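The water rights hearing for the Godoy parcel was set for nine in the morning, and Ragnheiður Hviid reached Dillton the evening before with the well logs in two binders. The motel clerk gave her a room beside the ice machine. She read until midnight.

The logs covered 346 readings of static level in the Undis well, taken by the Sketarar company before it sold its pumps. The first reading was 100 feet below the casing. The last was lower by almost 6. A decline of that size is ordinary over a long dry period. What bothered her was the handwriting.

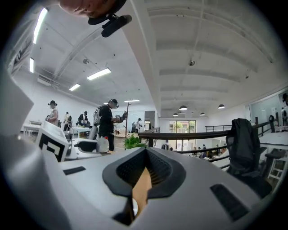
Static level is measured with the pump off, after the water has had time to recover. A steel tape is chalked, lowered, and read at the line where the chalk changes color. The operator writes down the hold point and the cut, and the difference is the depth. Her father had taught her this in a shed, and she had kept his habit of marking a suspect page with a strip of something stiff. The strip she used that night was tan, the color of cardboard, and it stood upright in the binder like a piece wedged in a black rubber pad. It marked the fifth year, where the cut values stopped varying.

She checked the page again. For 5 months the cut had been the same to the hundredth of a foot. Chalk does not do that. Barometric pressure alone will move the level in a confined aquifer, and the Undis was confined.

She wrote in the margin: tape not lowered.

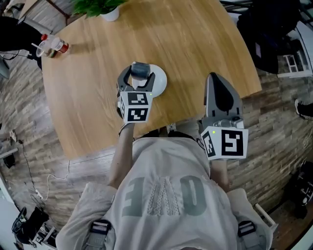

The signature under those months was her father's. It had the same closed R he used on checks and birthday cards. He had been sick that spring and had told the company he was fine.

Without those months the decline could be argued either way. With them the Godoy family kept its allotment. She copied the figures onto a clean sheet, once with the page and once without, and labeled both columns.

At six she drove out to the well. The cap was rusted but it turned. She chalked the tape, lowered it to the hold point, and counted off two minutes on her watch before she wound it back up.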